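Chapter 2
Membership and Governance in Small Community Associations

A community association depends on two sets of rules. The first is its governing document, which fixes its purpose, its powers and the way it may be closed. The second is the body of working practice that grows up among members: who opens the building, who may spend money, how a new member is admitted. This chapter deals with the points at which the two sets meet, and with the disputes that follow when they diverge.
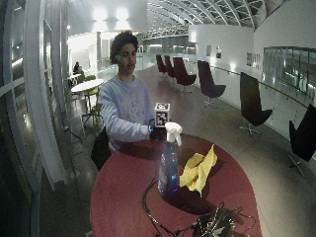 Figure 2.1 Young man at a round red table with a blue spray bottle.

Membership is treated first. In law, a member is a person whose name has been properly entered under the rules of the association. In practice, many groups use the word for anyone who attends often. The difference matters when a vote is called. In the Harasym case, discussed in Section 2.2, 17 people voted on a change of premises, and the result was set aside when the register was checked against the minutes - several of those voting had never been admitted.

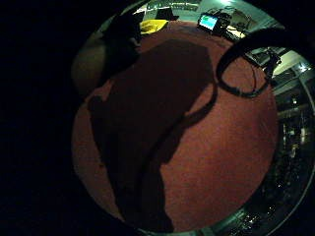 Gilberto Ccori
Lecturer in Community Organization, Pultitz College

Section 2.3 turns to legal form. An unincorporated association has no legal personality of its own, so a lease or a bank account must be held by named individuals. The Flondum group worked in this way until its landlord asked for a corporate tenant. Gruritmont incorporated at the outset and accepted the added reporting duties.

Key terms in this chapter: governing document, register of members, quorum, limited liability, asset lock.

2.1 Who Is a Member?

Most model rules define membership by three steps - application, approval and entry in the register. Payment of a fee may be a condition of approval, but it does not replace it.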